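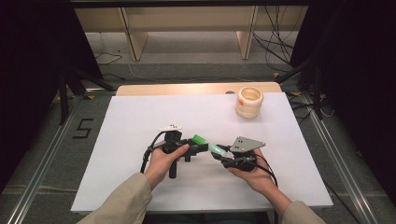
Chapter 8
When the Grip Lets Go

I want to start this chapter with a fault I helped cause, because it taught me more about cables than any wiring class I ever sat through (and I sat through plenty).

I was working at Resonden, on a job we called Taver. We had a pair of hand-held grippers, one for each hand, and the idea was simple enough. A person picks things up and passes them across, the grippers record how wide the jaws are open and where each tool is, and later a robot arm tries to copy the whole move. Blocks, cups, bits of packing foam, nothing fancy. We'd been at it for weeks and I was feeling pretty good about the whole thing!

Then in November the arm started dropping blocks. It would reach over, close most of the way, and open again halfway through the handoff. Sometimes it didn't close at all. I blamed the arm. Everybody blamed the arm. We swapped the finger pads, checked the motor current, ran the self-test until I could hum along with it, and the arm passed every time.

So I went back to the recordings, which I should have done first. We had 118 takes of the handoff, and in 40 of them the jaw reading from the right-hand tool jumped to fully open for an instant and then came back. The jaws themselves had stayed shut. You could see it on the video, plain as day, with the block held tight and the number next to it saying the opposite.

The trouble was the cable. On our tools it came out underneath and ran back past the wrist, and whenever someone turned that hand palm up to meet the other tool, the plug got a sideways tug. One wire inside had worn down to a few strands. Turn the hand, lose the signal, turn it back, and there it was again, good as new. On the bench, with the tool lying flat, I couldn't get it to fail once.

Now for the part I'm less proud of. Our software had a default for a missing reading, and the default was "open." I wrote that line. I remember thinking it was the safe choice, since an open gripper can't pinch anybody. And for a gripper with a finger in it, sure. For a gripper holding something heavy over somebody's foot, it's a terrible choice, and we were lucky that all we dropped were blocks.

We'll spend a lot of this chapter on that line of code. What should a machine do when it stops hearing from one of its sensors? Hold still? Let go? Hang on to the last good number, and for how long? I'll work through the Kumau brake failure in section 8.2 and the stuck gate at Eskola in section 8.3, and I think you'll find the same mistake sitting in both of them, just dressed differently.

Before you read on, grab a piece of paper and sketch any powered tool you've used that has a cord or a cable. Mark the spot where the cable bends the most while you're working. Then write down what the tool does if the wire breaks right there, and hang on to the sketch, as we'll be marking it up at the end of section 8.1.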